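Holstead Community Board > Police, Fire & Courts > Scanner going encrypted??

drodirton_dave
Apr 7, 2026
Did anybody else's scanner go dead over the weekend? I've listened to Holstead PD dispatch pretty much every evening since I retired and all I get now is a buzz. Fire still comes in fine. I swapped the antenna and then swapped it back.

maplecourt_tess
It's not your antenna. They went encrypted, all the patrol channels. It was on the city council agenda back in December, buried in the radio contract.

drodirton_dave
Well that stinks. When the hardware store got broken into I knew which streets to stay off before the city put out a word.

NightShiftRN
I'm going to be the unpopular one and say good. I work ER and you would not believe what used to go out over the open air. Full names, birth dates, who took what pills. My neighbor's kid had a really bad night last year and half of Sampaio Street knew about it before his mom got home from work. There's no getting that back.

maplecourt_tess
I get that, I really do, but couldn't they put the private stuff on one locked channel and leave dispatch open? Other towns do it that way. Now if there's a helicopter over my house at 2 in the morning my choices are wait for the Facebook page or make something up – and we all know which one this town picks.

gil_on_rado
The Facebook page, lol. There were cops up and down Rado Avenue for three hours last month and the post went up the next afternoon. "Police activity has concluded." Thanks guys

NightShiftRN
OK the Facebook page is bad, I'll give you that one.

aofori
Araba Ofori here, some of you know me from the neighborhood watch on the east side. I went to that December meeting. There were 11 people in the room and that's counting the council. The chief said guys doing car break-ins were listening on a phone app and leaving before officers showed up. I asked how many times that had happened and he said he'd get back to me. Still waiting.

gil_on_rado
My cousin's truck got cleaned out and they found an earbud on the floor mat, so I can believe it.

drodirton_dave
Gil, an earbud isn't a police scanner. I've got earbuds.

gil_on_rado
I'm just saying!!

t_feyisa
Has anybody put in a records request? You can ask for dispatch audio after the fact. I did it for a hit and run on my block. It took 148 days and they charged me for a CD. A CD! I had to borrow my sister's old laptop to play it.

maplecourt_tess
148 days is ridiculous. What did you get for it?

t_feyisa
Four minutes of audio, one of which was somebody ordering lunch. But the plate number was on there, and it wasn't in the written report, so it was worth it to me.

NightShiftRN
See, that seems like a decent way to do it if they'd speed it up. Somebody checks it first and takes out the medical calls, then it goes out. I could live with a 30 minute delay too.

drodirton_dave
Thirty minutes later I'm in bed. I paid good money for this radio and I want to hear it when it's happening.

maplecourt_tess
Dave you're not exactly the public interest here, no offense.

drodirton_dave
Some taken.

aofori
Does anyone know what it takes to get this back on the agenda? The clerk told me a petition with 500 signatures, residents only, on paper. I've got the form and I can leave copies at the library. I'd ask for the delay, same as NightShiftRN said, since I think we'd get more people behind that than behind going fully open.

gil_on_rado
Put me down for a stack. I'll do Rado and the apartments behind it.

NightShiftRN
If it says delayed and no medical calls, I'd sign.

t_feyisa
I'm in for the petition and I'll take Drodirton Road, both sides. Araba, can the form have a line about records requests too, like a deadline for the city to answer? I've been going through my old emails with the records office all evening so I can give you the dates, and dinner has been snacks in bed – the packets are all over my lavender duvet and the red and silver one is 魔芋爽, if anybody else likes those. Anyway I'm up to the third email where they say my request is "in queue." I'll send you the whole pile tomorrow. Tsehay Feyisa is the name to put on the sheet.
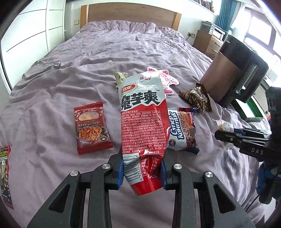
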